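Slide 4: Eldale kitchen, staffing after the changeover

Two arms now handle pans, bowls and plates at the breakfast station. Output is unchanged at 80 covers per shift. Prep staff moved to checking and restocking. Mention the Skisberg site only if asked.

Main change for staff: fewer lifts, more waiting. Breaks used to follow the rush and now follow the cycle.

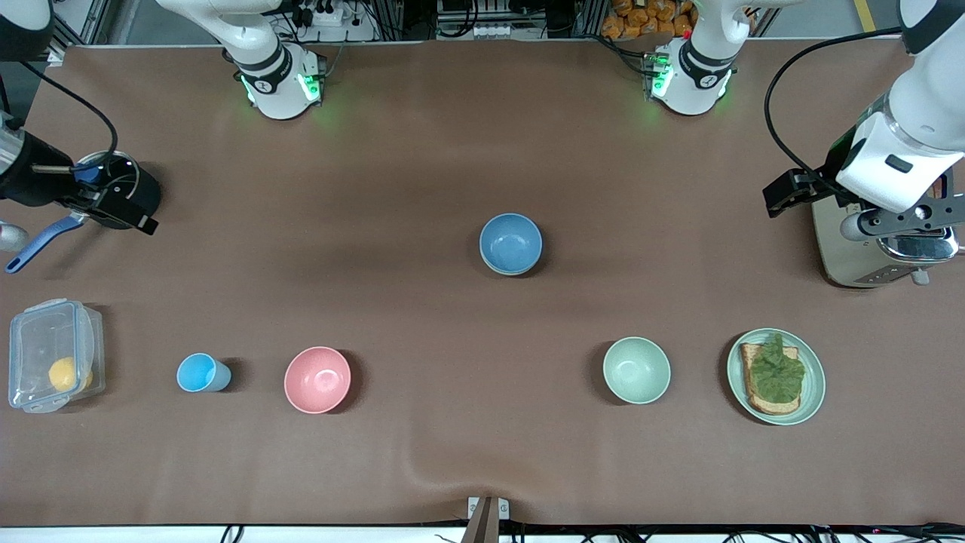
Training took some 4 hours per person. Pritora wants it shorter; the Friday crew wants it longer. Pause, then slide 5.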